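Can a robot do the washing yet? A launderette owner is not holding her breath

3 February 2018

The woman who runs the laundry at the bottom of the hill in Limcombe agreed to talk on two conditions. She did not want her name used, and she was not going to stop folding. So our conversation took place across a long table, with a tumble dryer thumping behind her and a heap of pillowcases between us that got smaller as the afternoon went on.

She has been in the trade since she left school. She started on the presses at a hotel in Wotarness, moved to a hospital contract, and took over the Limcombe shop when the last owner retired. She does service washes, bed linen for the holiday lets and whatever people bring in off the street. She also reads everything she can find about machines that are going to put her out of business, and she has strong views on most of it.

"I've been hearing it since I was an apprentice," she said. "First it was going to be the big tunnel washers. Well, they came, and they're very good, and there were still people at both ends of them, one lot putting it in and one lot taking it out. The washing was never the hard bit. A machine has done the washing since before my mother was born."

What is the hard bit, then?

"Picking it up."

She held out a pillowcase by one corner and let it hang. Then she dropped it on the table and picked it up again from the middle, and it came up a completely different shape.

"Same pillowcase. I don't have to think about it. My hands go and find the hem. But if you had to tell somebody how to do that, somebody who'd never touched cloth, where would you start?"

The occasion for our talk was a sales visit. Last September a firm called Clivberg sent two people round the laundries in the area to ask how they worked and what they would pay to have the sorting and folding done for them. They were polite, she said, and they bought their own coffee. They also had figures. One of them told her their system recognised a garment correctly 97 times in every hundred.

"I said, what happens to the other three? And he said it would learn. I said, no, I mean what happens to them, where do they go? Because if it's somebody's wool jumper and it goes in with the sheets, I'm buying that person a jumper. He wrote that down, to be fair to him."

She did the sum for me on the back of a ticket. A busy day is 200 pieces, not counting hotel work. Three in every hundred is six things in the wrong pile every day she is open.

"I'd have sacked a school leaver for that. I'd have given them a week first."

I put it to her that this was a little unfair, and that a machine which can sort most of a wash is a good deal further on than anything we had ten years ago. She agreed, up to a point. Her objection was to the jump people make from one to the other.

"Knowing it's a sock is one job. Getting hold of the sock is another. Getting hold of one sock when there's five things in there with it, that's another again. And then you've got to let go of it. You'd be amazed how much of this work is letting go."

I asked her to explain. She put a flannel over the rim of a basket and took her hand away slowly, and the flannel stayed where it was, half in and half out. She gave it the little flick that any of us would give it and it went down inside.

"That flick. I want to see one do that."

She has watched a fair number of robot films on her phone, and has come up with her own rules for judging them. She looks to see whether the film has been speeded up, and she looks for a join. If the same towel is folded every time, and it is a nice stiff new towel, she turns it off.

"Show me a fitted sheet. Show me a duvet cover with a sock stuck in the corner. Show me a pair of tights."

The basket test

For all that, she is not against the idea. She has a bad shoulder, as most people in the trade do sooner or later, and she would happily hand over the lifting. What she would like to see tested, before anyone talks to her about folding, is the humble laundry basket: a machine reaching into one, or over one, on an ordinary floor, with things of different sorts in it.

I showed her the picture that goes with this article. She wiped her hands before she took it.

"Well, it's got a proper basket, I'll give them that. One of the plastic ones with the holes. You can catch things in those holes, mind, anything with a hook or a thread." She looked a while longer. "White stuff in the bottom and it's got hold of something grey. What is that, a sock? Could be a little towel. I couldn't tell you whether that's going in or coming out. If it's going in, that's a grey in with the whites, and we'd be having words."

What interested her most was the hands. The left arm ends in a gripper, and that is what has the cloth. The right has a black hand with several fingers, spread open and holding nothing.

"See, I'd have the other one in there by now. You never do it with one hand. One holds and the other one finds the edge. It's got the fancy fingers on the side that's not doing anything." She gave it back. "It might be about to. You can't tell from one picture, can you? That's what I mean about films. I'd want to see the ten minutes after."

She also noticed the cables, which loop out from both wrists. Anything that sticks out near cloth gets caught in cloth, in her experience. She wears no rings at work and keeps her sleeves above the elbow.

I asked whether she thought a household would ever buy such a thing, as opposed to a business. She laughed at this for some time.

"To put the socks in the basket? My customers can't get their husbands to do that, and the husbands are already there. No, listen. At home it isn't a job, it's a hundred little jobs. You pick it up off the floor, you check the pockets, you turn it the right way out, you smell it. You decide if it'll do another day. What's a robot going to do about that one?"

She thinks the shop floor will come first, and that it will come in a dull way. There is a bigger laundry up the coast, Teshome, which handles flat linen for hotels and has machines that will fold a sheet once a person has clipped the corners on. She has been to see them and was impressed. Everything that goes through is the same size and the same colour, and it is all flat, and she says that is why it works.

"They've made the washing suit the machine. You can do that with a hotel. You can't do it with a family of five who've been camping."

Was there any figure that would change her mind? She thought about it while she did the last of the pillowcases.

"Don't give me a percentage. Give me a bag off that shelf, any bag, one I haven't looked in. Let it empty that out and sort it and get it in the drum, and I'll stand over there with my tea. If it gets through up to 85 bags without me having to put the tea down, I'll sign whatever they like."

And how long before that happens?

"They said five years when I was at Wotarness. They said five years in September. I'd say put me down for the same again, only I'll be retired and it'll be somebody else's shoulder."

I said that people had been wrong before about what machines could not do, and that a good many trades had sounded just as sure of themselves. She took the point without much fuss. Her own mother had sworn that nothing would ever iron a shirt properly, and there are presses now that make a decent job of the body of one, if not the cuffs. She uses one herself on weekdays when it is busy.

"So I might be wrong. I'd quite like to be. But I'm not going to pay a deposit on it."

Clivberg has not been back to the shop, though she has kept the card, and it is pinned up beside the price list. A man came in then with two bin bags and asked if they could be ready by six. She asked him whether he had checked the pockets, and he said that he had, and she checked them anyway.

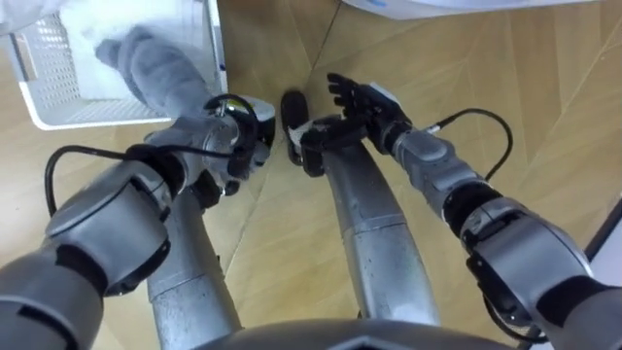
Before you book a service wash

The Limcombe shop takes bags up to mid-afternoon for collection the next day. She asks customers to keep wool and anything with a hand-wash label in a separate bag, to do up zips and bra hooks, and to say so at the counter if something is new and dark and might run. Duvets are priced by size and take longer in winter.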